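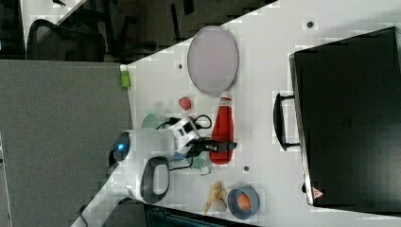 Page last changed: 2025-05-24

Floltimon Tabletop Cell: Conditions of Use and Good Practice

The Floltimon Tabletop Cell is supplied by Zillska to laboratories, colleges and training centers that carry out pick-and-place work with one robot arm and a set of household objects. This page sets out the rules that apply to its use. It should be read together with the installation manual and with the site's own safety rules, which take priority wherever they are stricter.

Intended use

The cell is intended for handling light objects on a flat tabletop. Toy food, plates, bowls, cups and small bottles are all suitable. Objects that are sharp, sealed under pressure, or filled with liquid may not be handled unless the site has completed a separate risk assessment and kept a written copy with the cell record.

The cell may not be used to prepare or serve real food. Toy items from the Horobets object set are to be stored apart from kitchen supplies.

Risk assessment

A risk assessment must be completed before the cell is first switched on. It covers the arm, the gripper, the objects and the surrounding area as one system. A collaborative arm fitted with a new gripper is treated as a new system, and the assessment is repeated. The same applies when the table is moved or when a new class of object is added.

Assessments are reviewed every March. Sites that run more than one cell complete a form for each.

Page prepared by the Product Safety Editor, Zillska

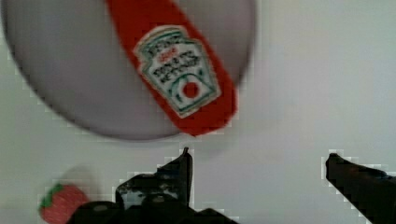 Author: Product Safety Editor, Robot Systems Group

Gripper and wrist camera

Fingers must be checked for cracks, loose screws and worn contact surfaces at the start of each working day. A worn finger is replaced together with its partner. The gripping force is set to the lowest value that holds the object securely, and the value is written in the cell record.

The wrist camera is an aid to the task. It is not a safety device, and its view must never be used to decide whether a person is clear of the arm. Soft focus during motion is normal. If the picture remains blurred when the arm is at rest, clean the lens with a dry cloth and check the mount.

Thin, flexible items such as sachets should be approached at reduced speed. An item that overhangs the rim of a plate may be gripped from the overhanging end, provided that the fingertips clear the tabletop throughout the approach. Operators should confirm this clearance with the Ellodetti teaching software before the program is run at working speed.

Speed and working area

Tip speed is limited to 250 mm per second during teaching. No person may reach across the table while the arm is enabled. Objects that fall or roll out of reach are left in place until the arm has been stopped.

Seating should be kept outside the marked boundary during automatic operation. Bags, cases and tools that are not part of the task are to be included in the layout drawing if they remain on the table, so that the arm's path can be checked against them.

Emergency stop

The emergency stop must be within easy reach of the operator at all times. It is tested every 8 hours of operation. After a stop, the cause is found and recorded before the system is reset. Resetting the button must not by itself restart motion. Two operators may share a cell, but only one holds control, and the handover is spoken aloud.

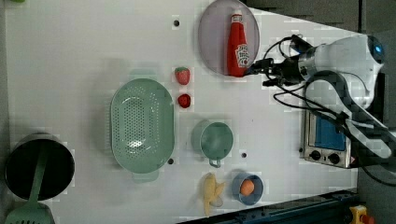 Where the stop is mounted at the edge of the table, its cable is routed away from the arm and secured so that it cannot be pulled loose by a passing foot. The button must not be covered by papers, clothing or spare objects.

Cables

Cables at the wrist need enough slack for full rotation and must not catch on the gripper or on items standing on the table. Move the arm slowly through its whole range after any change to the cables. Ties are renewed at each service.

Inspection and service

Service is due after 1000 hours of operation or every 4 months, whichever comes first. The service sheet contains 13 checks, and each must be signed by the person who carried it out. A cell that fails any check is taken out of use and labeled at the power switch.

Supplied with the cell

Arm mounting plate
Gripper with spare fingers
Wrist camera and mount
Emergency stop with cable
Ellodetti teaching software, single-site license
Cell record book

The Horobets object set is ordered separately. Replacement fingers and record books can be requested through the Zillska parts desk; please quote the serial number on the mounting plate.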